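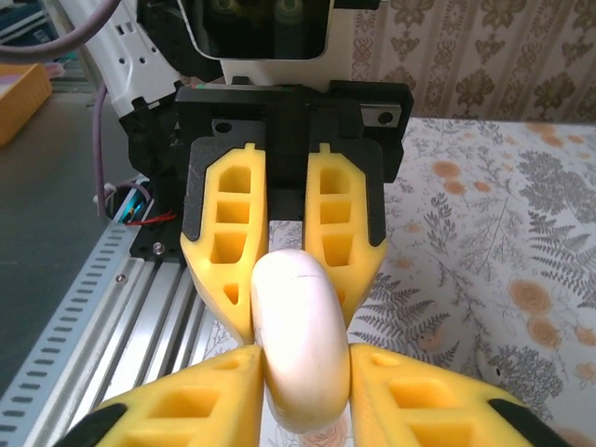

Denise Tarrow
Project Lead, Drendham Evening Bus Pilot

Progress report to the Cikau Fund, through the end of May

The evening bus between Drendham and Grollville is running, and the last departure still leaves at 9:40 p.m. I can't yet tell you that it is doing what our application said it would. We promised a service for people working late shifts. What we have is a bus that people ride, which is a smaller claim.

Our busiest trip this period carried 17 passengers on a bus with 40 seats. The contractor, Ouali, calls this strong growth. I would like to see the same number in November, in the rain, before I use that word.

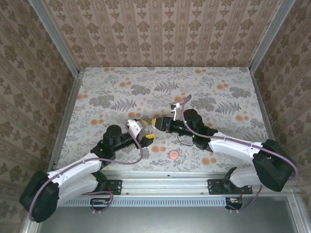

The rider survey doesn't settle much either. It was handed out on board, so it missed everyone who looked at the timetable and decided to drive. Most of the people who filled it in said they liked the bus – I'd be worried if they didn't. The question about work shifts was badly worded, and that was my doing. It will be rewritten before the next round.

Money is on track. Fuel came in under budget, but two driver invoices have not reached us, so please don't read the balance as savings. 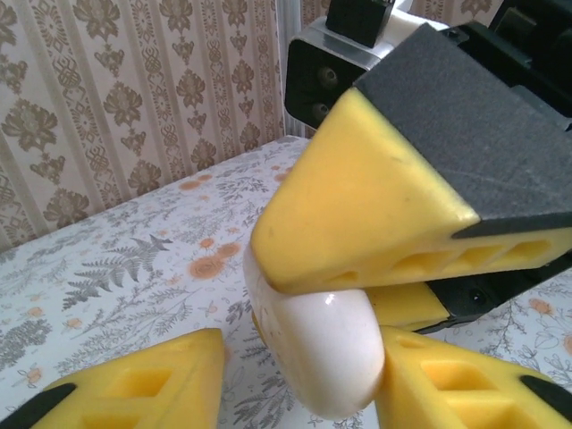
The stop at the Grollville clinic is still a problem. The town agreed to a shelter last fall and has since sent us 3 different drawings and no start date. Riders wait on the shoulder. I have asked for a light there in the meantime and was told it is under review.

Ouali has also proposed a phone app for live arrival times. I am against paying for it now. With 2 buses on one road, a printed schedule that is right would do more good, and the one posted at Drendham is still wrong.
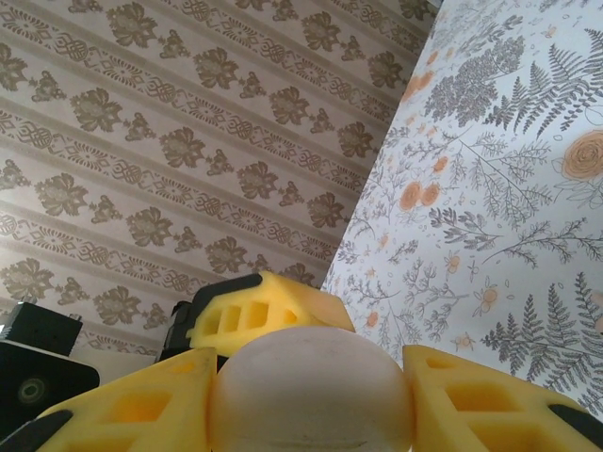

For the next period we plan to move the last departure to 10:15 p.m. and leave everything else alone, so that any change in ridership can be traced to something. We are not asking for more funds at this point. Revised survey questions will follow separately.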